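Notebook, December. Dandale edit room.

Conform of Flusundale, reel 3, against the locked cut. Timeline runs to 289 events after the bar scene was shortened. Radomír Štefanec sent a new EDL at 14:20 and the old one is archived under "superseded." Two events had wrong source timecode, both from the B camera on the ferry dock. Fixed by hand and noted in the change list.

Proxy relink took three passes. Prevuvier renames clips on import if the reel name has a space in it, so the first two passes dropped the dock material again. Replaced spaces with underscores in the bin and it held.
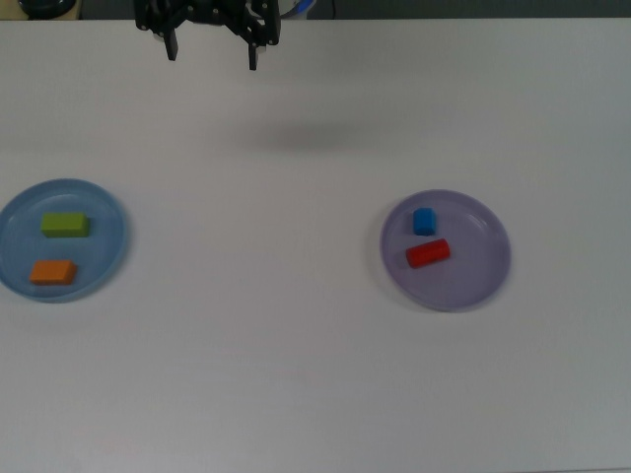 Grade tests for the dinner scene were next. Monitor set to 100 nits, room lights off. The pale tablecloth clips in the wide shot before the faces are where the director wants them. A plain white tabletop goes grayer toward the corners while the middle stays a bit brighter. Our tablecloth should do the same. Put a soft oval window on shots 41 to 46, highlights down, no change to skin. Rizk LUT left off for now, as it pushes the shadows green.

Render of the reel at 900 Mbps finished without errors. Audio is late by one frame from the second fade on. Suspect the fade handles. Check against the guide track before sending anything to Radomír.

Open: titles card spelling, dock shot stabilization, drive space (nearly 1,000 GB left).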